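# About Hullov

Most pages like this one begin with a passion. We have read a lot of them, partly for work, and we have yet to meet a firm that was founded out of indifference. So we will say what we do and what we charge for, and leave the feelings to you.

Hullov checks claims. A manufacturer, a wholesaler or a council writes something down (this packaging is recyclable, this supplier pays on time, this part comes from within a hundred miles) and somebody else has to decide whether to believe it. They send it to us. We ask for the papers, we ring people up, and where it matters we go and look. Then we write a report in plain words, usually shorter than the client hoped.

## How it started

Tudur Kemeys and Mabli Gwynne worked together at Cisard, a buying agency in Brudbridge, where their job was to collect certificates from suppliers and put them in folders. The folders were very tidy. In their last year there Mabli read all 196 of the certificates on file, which was not strictly part of her job, and found that a good many referred to sites that had closed, standards that had been withdrawn or, in one case, a different company with a similar name. She wrote this up. The write-up went into a folder.

They left the following April and took a room over a carpet shop. The first client was Sibiya, an importer of kitchen fittings, who wanted a second opinion on a supplier's word "handmade". We could not support it. Sibiya changed the label and has stayed with us, so we know that bad news does not always lose you the customer. It sometimes does. We have lost three that way and would rather put it on this page than have you hear it elsewhere. 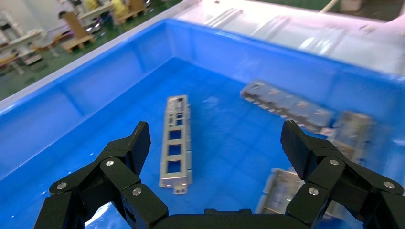 There are 7 of us now, still in Brudbridge, though no longer over the carpets. Tudur runs the site visits. Mabli edits every report before it leaves, and is the reason you will not find the word "robust" in any of them. The rest of the team came from purchasing, trading standards, local newspapers and, once, a bakery. We do not have a head of culture.

## What we look at

To date we have finished 1,454 checks. We don't publish a success rate, as we have never worked out what it would mean. If a claim holds up, is that a success? It is for the supplier. If it falls over, the client may be grateful or may be furious, and the work was the same either way.

The commonest weak spots are dull ones:

- Totals that cover a different year from the one on the label
- "Up to" and "from", where the real figure sits at the far end
- Awards that were paid for
- Surveys of 100 people, all of them customers

We are also wary of the word "local", and of any pie chart without a source.
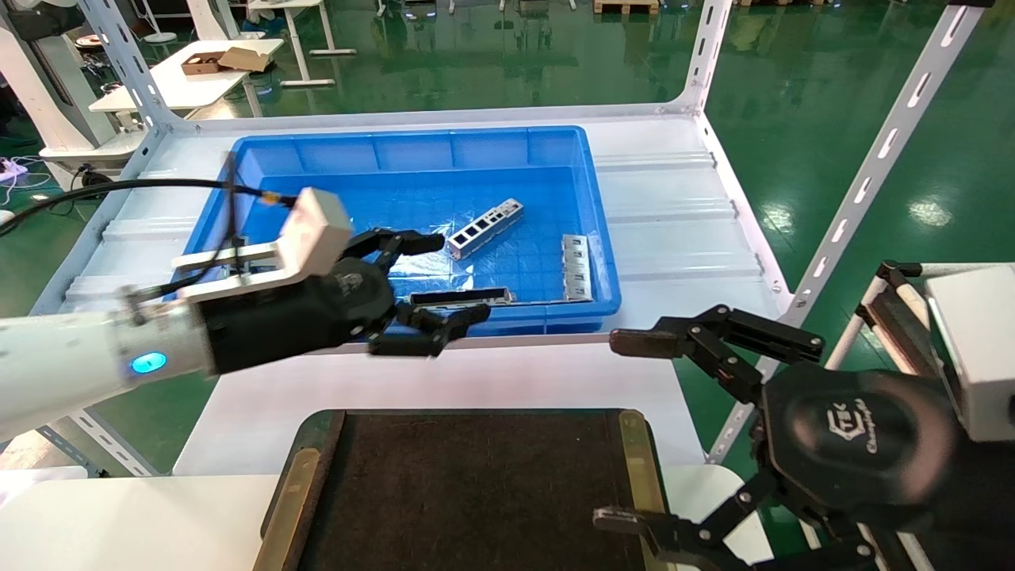

Site visits are where we disagree most among ourselves. Mabli thinks they are overrated: a supplier has notice that you are coming, and the floor gets swept. Tudur's view is that a paper trail can be tidied too, and more cheaply. Our rule for now is to write down what was there and resist reading anything into it. A glossy green floor and white metal shelving tell you that a place has a glossy green floor and white shelving. They say nothing about wages, where the metal was bought or who signed for it, and we have seen very smart premises attached to very poor records. The reverse happens as well, though less often than people with messy premises like to claim.

## What we won't do

We don't award badges. Clients ask for one every month or so, and a designer once sent us a rather nice drawing of it, with a leaf. A badge says "trust this" without saying what was checked or when, and that is the sort of thing we are paid to pick apart.

We don't take a fee that depends on the result. We don't check our own clients' rivals at their request unless the rival knows. We won't let you quote half a sentence from a report, and yes, we do look.

## Should you believe us?

Up to a point. Every report lists the documents we saw, the ones we asked for and were refused, and the questions we ran out of time for. That last list is often the longest. If you think we have got something wrong, write to Mabli at the Brudbridge office. Corrections are added to the front of the report, in the same size type as everything else.

Page last checked by Tudur Kemeys, 2025-11-20.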